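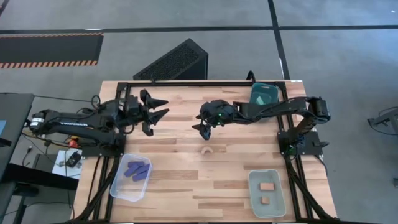 Jarrah Nepia wrote that the sorting is the easy part and the finish is where people go wrong, so read the finish section of whatever you buy before you cut up a single block set. I had asked in another thread whether painted and plain blocks could share a box. The reply was no, with no further detail, so I am posting it separately.

Setup: butcher-block worktable, mixed wooden blocks, open plastic containers. At present the purple blocks go in a clear container and the plain light orange-brown ones go in a grey-green container. Arches have no fixed place and tend to end up on the tabletop. The full stock is 400 pieces, bought secondhand in August from two sources. I do not know what paint is on the purple ones.

What I need to know:
Should blocks be divided by color, by shape or by finish?
Is a plastic container without a lid acceptable for long storage?
Does the tabletop need protection from the painted pieces?

Posted by kiln_and_rule

Zieliński
8 replies on this board

Divide by finish first, then by shape. Color only matters if the color is the finish, as it seems to be with yours.

Painted blocks stored under weight can stick to each other. The term is blocking, which makes it annoying to search for. It happens when a film has dried to the touch but has not fully cured, or when the film softens in a warm room. If two painted faces are pressed together for months, you may pull paint off one of them when you separate the pair. Plain wood against plain wood does not do this. Plain wood against paint can pick up color on the corners, mostly from rubbing when the box is carried.

Procedure I use:

1. Wipe each block with a cloth wrung out in water and a drop of dish soap. Do not soak.
2. Dry on a rack overnight. End grain takes the longest.
3. Rub a painted face with a white cloth. If color transfers, that block stays out of the general stock.
4. Box painted pieces no more than two layers deep.
5. Box plain pieces to any depth the container will carry.

Arches go in their own tray. The thin part over the opening is short grain on most of them and will snap if a long rectangle lands on it. I lost 21 arches out of one lot before I separated them.

An open container is fine indoors. A sealed one is fine only if the wood went in dry. Rounded corners waste some space with rectangular blocks, so allow for that when you work out volume.

On the tabletop: an oiled top will mark more easily than a varnished one. Put down a sheet of plain paper if you are leaving painted blocks out. Newspaper transfers ink.

Since the paint is unknown and the blocks are secondhand, have a sample tested for lead before any child handles them. Do not sand them to find out.

Faris

just use bigger boxes. we had 54 blocks in one tub for years, painted and plain together, no problem

kiln_and_rule

Faris, how deep was the tub, and was it ever in a hot room? That is the condition I am trying to rule out.

Zieliński, thank you. The rub test is clear enough. Two follow-ups. Does step 4 apply to stain as well as paint? And is there a standard tray size for arches, or do I cut dividers?

Zieliński

Stain with no topcoat leaves little or no film, so it will not block, but it can still transfer color. Do the rub test on it anyway. Stain under varnish should be treated as paint.

There is no standard size that I know of. Measure the longest arch across the feet, add a finger width, and cut dividers from thick card. Stand the arches on their feet in a single layer. Nesting small ones inside large ones saves room but chips the inner curve.

Omport

Adding one thing on labels. Put the label on the short end of the container, at the same height on each one. If it is on the long side you cannot read it once the boxes are shelved end-on. Kadholm trays have a slot for this, and masking tape does the same job. My shelf codes run up to 2978 and I have relabeled the lot once already.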